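Comparing two gripper set-ups in simulation before buying either

Written by Wafula Biwott, with settings from Nafula Tanui. Last revised 27 June 2020.

The procedure applies to any parallel-jaw model that loads in Nosix. We used it to compare the Skornorden jaw with the Flukar jaw on one arm, one controller and one set of objects. It assumes that the arm already moves and that both gripper models open and close on command.

1. Fix the controller first
Load the arm with the MacKinnon position controller and set the closing force limit to the same value for both jaws. Leave the gains alone after that. A change of gains half-way through makes the earlier grasps worthless.

2. Mount the wrist camera
Place the camera so that at least one fingertip stays in view near contact. Drive towards a large round object and stop short of it. The desk globe is useful here – a glossy sphere with a curved support arm shows up poor depth estimates quickly.
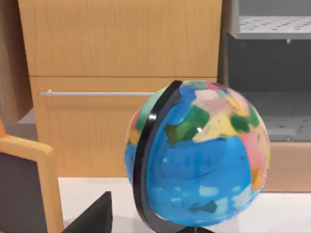 Close view of the globe, with part of the gripper entering at lower left.

If the tip is hidden by the object at this distance, tilt the camera and repeat. Save the mount offset under a new name for each jaw, as the finger lengths differ.

3. Set out the table
Use objects that differ in shape and finish. Ours include a water bottle, a trophy cup, a pocket calculator, a desk fan and a small chalkboard easel. Leave clear space between them so that a wide jaw can come down without touching a neighbour. Flat items such as the calculator separate the two jaws better than upright ones. Check the layout from the fixed camera with the arm parked out of view. 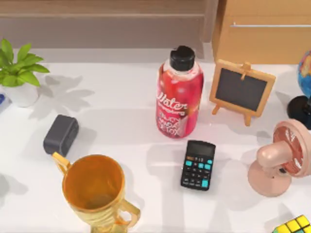
4. Run the grasps
Run 450 grasps per jaw, using the same seed list for both. Start each one from the parked pose. Score a grasp as held only if the object is still between the fingers after a six-second pause at the top of the lift.

5. Read the log
Sort failures by object before looking at the total. Slips and missed approaches have separate codes – keep them apart, as a missed approach usually points to the camera offset.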